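Lista de comprobación: puestos de trabajo y zonas de paso
Centro Dratmont, planta 8
Revisión de mayo. Responsable: Geert Vermeulen

1. Accesos y pasillos
Puertas de salida despejadas: Sí
Señales de evacuación visibles: Sí
Anchura de paso mantenida entre filas: No. Dos cajoneras invadían el pasillo junto a la sala Farah. Se retiran durante la visita.
Marcas de suelo en buen estado: Parcial. Hay que repintar el tramo de la entrada.

2. Extintores
Accesibles y con precinto: Sí
Etiqueta de revisión legible: No en el número 12. Avisada la empresa Otix — pendiente de fecha.

3. Iluminación
Luminarias fundidas: Una, sobre la fotocopiadora
Luces de emergencia: Funcionan al pulsar el botón de prueba. La del archivo tarda en encender.

4. Mesas y sillas
Tableros sin golpes ni cantos levantados: Sí
Mesas regulables: Subir y bajar hasta el tope con la mesa vacía. Comprobar que ningún cable queda tirante en la posición más alta.
Sillas: La del puesto 533 pierde altura. Sustituir.

5. Instalación eléctrica
Regletas sin carcasas rotas ni enchufes flojos: Sí

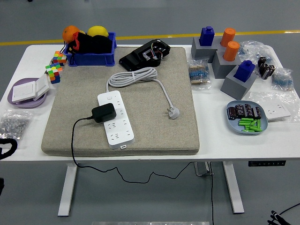 Regletas conectadas una a otra: Sí, en el archivo. Corregido.
Cables cruzando zonas de paso: Recoger bajo el tablero con bridas o canaleta. Faltan alrededor de 100 bridas, pedidas a Brolima.
Adaptadores sin uso: Desenchufar al final de la jornada.

6. Botiquín
Completo: No. Faltan gasas y suero. El resto está en fecha.

Pendiente para la próxima visita: puntos 1, 2 y 6. El cambio de silla lo tramita Compras.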